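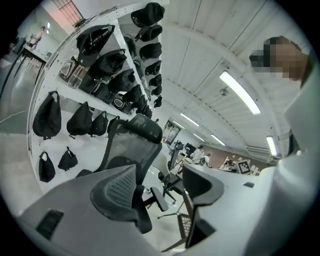 Black bags and caps on the white shelving.

Re: [morkbridge-walkers] Sandoval loop, March date

Quick one, typing between things. Sandoval loop is ON. 15 miles, same as last time, start from the Valitz lot. Gate code hasnt changed.

> Is the lower bridge open again or do we still
> have to go round by Sivari? My knees vote bridge.

Bridge is open. County signed off on it. Single file tho, and no bikes. If the creek's up we go by Sivari anyway, adds 60 minutes, bring a sandwich.
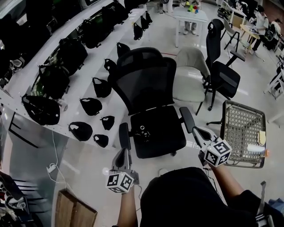 Parking is the bigger headache. Lot fills early, so share rides if you can. Overflow is the gravel strip past the church. Dont block the farm gate, we got a note last time.

Dogs ok on leash. Climb is 1093 feet total, most of it before lunch, sorry.
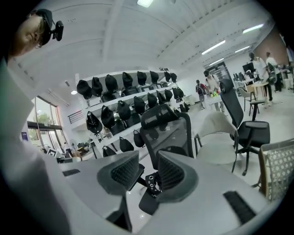 Can we please start an hour earlier this time? Last year the final group came down the Valitz side in the dark, and two of us had no flashlight.

Fine by me. Earlier it is, will fix teh web page tonight.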